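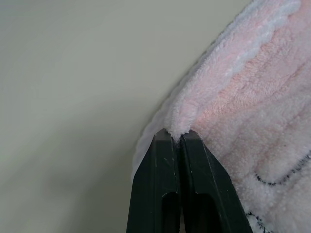

Soft Goods Handling: Writing a Lab Rule Sheet for the Gripper Cell
Project report, Rakari course lab, February 2025

1. What we were asked to do

Write rules for picking up cloth with the two-finger gripper. The lab had rules for rigid parts already (blocks, bottles, brackets) but zero for fabric. People were just using the rigid ones. Bad idea with anything fluffy, more on that below.

Scope: towels, blankets, small throws. No clothing with zippers or buttons, ran out of time.

2. Where we started

Read the old Skerkholm sheet first. 4 pages, mostly about emergency stop and keeping hands out. Good, kept all of it. Also the Pearce checklist from October, which has a line on fingertip wear we copied almost word for word. Neither says anything about how hard to squeeze a fabric or where.

Then 345 pick attempts over the project, logged in a shared spreadsheet. Log has gaps. Some rows are missing the force setting so those got left out of the comparisons.

3. Draft rules

Before power on
- E-stop tested by the person running the session. Every session, not every week.
- Look at both fingertips. Scratches and scuffs are OK. A chip or a burr you can feel with a fingernail is not, swap the finger.
- Clear lint out of the gap between the fingers. Tweezers, power off.

Picking
- Pinch a fold, not a flat layer.
- Thick pile: close slow. The fibers go into the gap before the backing does, so the gripper can report a grasp when it only has fluff. Do a short test lift before the real one.
- Rolled or bound borders need their own force setting. Don't reuse the one for the middle of the blanket.
- Stay off embroidery and stitched outlines. Threads snag.
- Nobody reaches in to "help" the cloth. Stop the arm first. We broke this one ourselves early on and wrote it up.

Logging
- Item, pile type, grasp location, force, result. Failed picks get logged too.
- Wrist camera view saved at the moment of closing.

4. Results

Of the failed picks we went back over, 61 were pile-only grasps, fabric slid right out on the lift. Another 39 were the border slipping. Everything else was misc (bad start pose, cable caught, one network drop). The test lift caught most of the pile-only ones once we started doing it, but we didnt run a proper side by side so no percentage here.

5. Problems

Force numbers only apply to our fingers. The Borusard pads are softer and we only had them a short while. Somebody should redo section 3 for those.

"Close slow" is vague. We know. Needs an actual speed, we kept changing it during the project and never settled on a value.

Also the rule sheet has to fit on one side of paper or it wont get read at the bench. Current version runs over by a few lines.

6. Next

Cut it to one page. Seperate force table for borders. Ask the next group to try it cold, without us in the room, and mark whatever they don't understand.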